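4 min read

So I've been helping out with data collection at Itine for a while now, and my friends still think I build robots. I don't! I fold things and wipe things and put things away, over and over, and somewhere down the line a model learns from it.

The current task is cutlery. You pick up a spoon or fork, give it a wipe with the cloth, and lay it in its slot in the tray. The target for this batch (Didton, because every batch gets named after a made-up town) is 1000 good episodes. I figured I'd be done in no time. I've put away silverware my whole life, how hard could it be with controllers strapped to my hands?

Well. My first morning I got 20 keepers. The rest got tossed, mostly for hesitating. If you stop to think with a fork in midair, the model learns to stop with a fork in midair, and then somebody on the training side sends you a sad little clip of it. You also can't rush, so you end up in this weird calm rhythm, kind of like knitting.

The other thing they want is variety. Pink spoon first, blue spoon first, fork from the left, fork from the right, cloth bunched up, cloth flat. I keep a sticky note of what I've done so I don't fall into the same routine, which I absolutely do by 3 p.m. anyway. 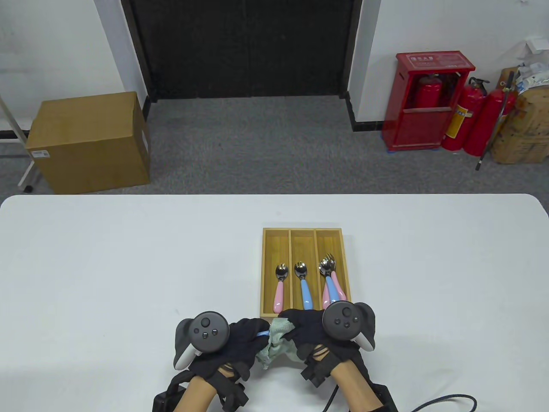 Forks are the worst part, by the way. Spoons behave. Forks hook onto each other, and you have to decide whether to fix it or leave it. Our rule on Didton is that you leave it if everything's in the right slot. I hate that rule, my kitchen drawer would never.

We reset the table after every take and swap people after 90 minutes, and my forearms are very grateful for that. Next up is Prieto, supposedly all towels, sometime in October. I'm told towels are harder. We'll see!

Comments

Do the discarded takes get used for anything? We kept ours at Zirillow and they were handy later on.

Kind of like knitting, ha. I did a month of sock pairing and I still do it in my sleep.

More on the towels please!!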